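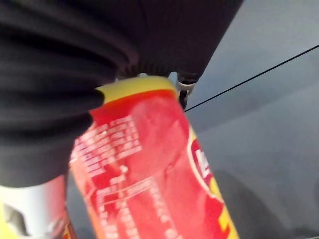

Bidulton robot shop opens its doors for the afternoon

Posted in Local, April

A full house at Fleltura's unit on the Nguyen estate, where the firm held its first open day and let the public watch its shelf-stacking robot at work. Doors at 1pm. Queue down the side of the building by quarter past.

The firm moved to Bidulton two years ago and has kept quiet since. Most people who live on this side of the canal knew the sign and not much else. "I walk the dog past it every morning and I thought they did office chairs," said Rhonda Leclerc, of Marl Street, who came with her two grandsons and stayed until they started putting the coats out.

What they do is robots for shops. The one on show is called Zanivitz, it has two arms and two hands with proper fingers, and its job is to pick things up from a shelf, put them down somewhere else, and put them back again. That is more or less the whole demonstration. Sounds thin written down. People stood three deep for it.

The mock shop takes up one end of the unit. Grey shelving with white edges, carpet tiles, a steel table off to one side. Stock is the sort of thing you would find by any till - crisps in tubes, little tubs, small boxes in all colours. Visitors were kept behind a line of tape and were asked, several times, not to lean on it.

Normand Lévesque, who runs the demonstrations, took the first session at half past one and talked pretty much without stopping. Crisp tubes are a favourite of his. They roll. They dent if you squeeze too hard, and if you don't squeeze hard enough they slide down through the fingers and you are chasing one under the table. The lids pop off too. "A brick would be easier but no one buys bricks at a corner shop," he said.
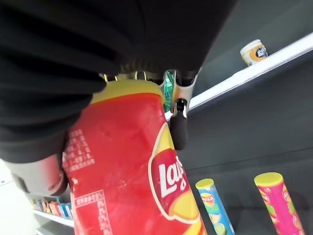

Got it: a red Lay's tube in the robot's hand during the open day, with a blue one and a pink one on the shelf behind.

The first pick of the session went to plan. So did the second. The third did not, the tube went over on its side and rolled to the back of the shelf, and there was a groan from the crowd like a missed penalty. Lévesque let it carry on. The arm went in again from higher up, closed on the lid end, and out it came. Biggest cheer of the day, that, and it was for a tube of crisps.

Speed is the thing everyone asked about. It is slow. A teenager with a cage of stock would be finished and on his break before Zanivitz had done one shelf. Fleltura did not pretend otherwise. Musyoka Okoth, the firm's head of engineering, told the second session that they are working on getting the grip right first and will worry about the pace afterwards. He said the robot had done 3000 picks in that same corner of the unit since the new hands went on, and that his team goes through a list of the bad ones every Monday-type meeting, as he put it, whatever day it lands on.

He was asked whether it knows what it has got hold of. Sort of, he said. It knows the shape and where the shape is. It has been shown a lot of tubes. Show it a new packet and it will have a go, but he would not put money on it.

Then the question that was always coming. Dale Morin, who ran the newsagent on Tanner's Row until it shut, wanted to know whose job this was going to be. He got a round of applause for asking. Okoth said the firm is aiming at overnight work, small shops with no one in after closing, and that the trials so far had a member of staff alongside the whole time. Mr Morin said he had heard that sort of thing about self-service tills. Okoth said fair enough. They were still talking about it by the tea urn at four, quite friendly by the look of it, and Mr Morin had been given a biscuit and a job description.
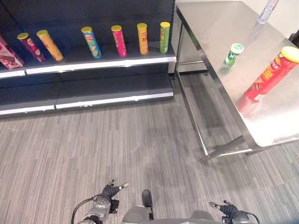
The table task came next, and it is harder than the shelf, or so we were told. Steel is slippery and shiny. The overhead lights bounce off it and the robot can misjudge where the edge of a thing is. Anything with a round side wants to be off on its travels. Ismael Magalhães, who looks after the hands, said he would have picked almost any other surface, but a shop they visited had a steel counter so steel it is.

Magalhães had the longest queue of anyone afterwards, mostly under-tens. He had brought a spare finger in a biscuit tin and let them bend it. Rubbery at the tip, metal in the middle, pins you can feel through the joint. One of the Leclerc boys asked if it could pick a nose. It has not been tested, he said. His brother asked what happens if it traps your hand and got a much longer and more serious answer, which was that it lets go when it meets more push than it expects, and that people stay behind the tape regardless.

The fabric over the arms got some attention too. Keeps crumbs and dust out of the works, and stops cables catching on the shelving. It does get mucky and it does go in the wash. They have spares. 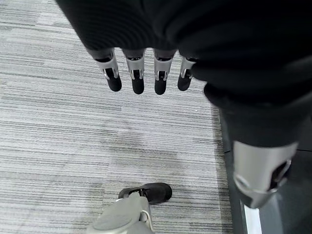 Between sessions the robot is left standing with its arms down while the team resets the shelves by hand, and a fair few visitors said this was their favourite bit, oddly. You could have a proper look at it. Several wanted to know if it walks about on its own. Not on the day, said Lévesque, not with a room full of people, and he moved things along fairly smartly.

Not everything ran to time. The three o'clock session started at twenty past after a shelf edge came loose and had to be clipped back on, and the sound from the little speaker was poor all afternoon - anybody at the back will have got about half of what Okoth said. The car park was full by two and the overflow on the verge did not please the tyre place next door. Fleltura says it will sort out parking with them before doing this again.

And it will be doing it again. The count on the door was 506, against the 50 or so chairs put out, and the firm ran an extra session at half four to clear the line. Ran out of milk at three. Someone went to the garage for more.

Ms Leclerc gave it a good write-up. "I came in thinking it would be a bit frightening and it was more like watching somebody learn to use chopsticks," she said. The boys want to go back. She is less sure she does, her feet were killing her.

Schools and groups can now ask for a visit of their own. Up to 30 at a time, closed shoes, no food in the unit (yes, including the crisps). Ask at the front desk at the Nguyen estate, Bidulton, mornings only, and mention the open day so they know which list to put you on. There is step-free access by the side door but you need to ring ahead so they can move the bins.

Anyone who left a child's blue glove, a folding umbrella or a set of keys with a bottle opener on them - all three are at the desk. The keys were found on the windowsill by the toilets and have been there since the first sesssion.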